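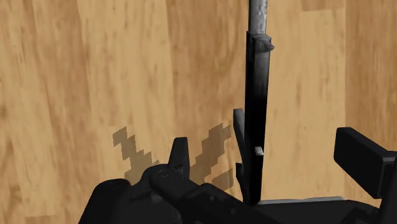
Figure 3. Rendered close view: upright black handle-like object against a wooden surface.

4.2 Tyre choice as a problem of pride

Club rallying is a good place to study bad decisions, as they are made early, in public, and by people who will defend them until the prize-giving. We looked at tyre choice on the Ivard Winter Rally, a one-day event of nine stages on closed forest roads, over the seasons for which the organisers kept the service sheets. After removing crews who retired before first service, 79 entries remained. Of these, 61 started the day on the tyre they had named at scrutineering the evening before, whatever the sky had done in the meantime.

The forecast was not to blame. Each crew had a printed bulletin at breakfast, and most of them had a co-driver who had read it. When the overnight temperature fell below freezing, the bulletin said so in capital letters. Crews who had declared for the plain winter tyre nevertheless kept it in most cases, and lost time on the Kernis stage, where the road climbs out of the trees and the ice stays until lunch. The median loss to a studded rival of the same class was 19 seconds. One crew lost 89 seconds and reported on its sheet that grip had been "fine".

We considered three explanations. The first was money: a second set of wheels is dear, and a crew that doesn't own one can't fit it. This covers some of the sample but fails for the larger group, whose spare set spent the day in the van. The second was the rules, which in the earlier seasons allowed a change only at the Jolard service halt. Crews were no quicker to change once the rule was relaxed. The third, put to us by Maysoun Awwad after she had sat through a long evening of interviews, was that a driver who has explained a tyre to his rivals in the bar is no longer choosing a tyre. We have not found a way to measure this, but we have stopped arguing with it.

Experience helped less than expected. Drivers with more than ten starts changed their minds slightly less often than novices, and gave longer reasons. The novices tended to copy whoever was parked next to them, a method which did rather well on Kernis and badly everywhere else.

Two limits should be noted. The sheets record tyre type but not tread depth, and the March round, run in rain throughout, was left out. Section 4.3 repeats the comparison using the split times collected under the scheme of Vishwakarma.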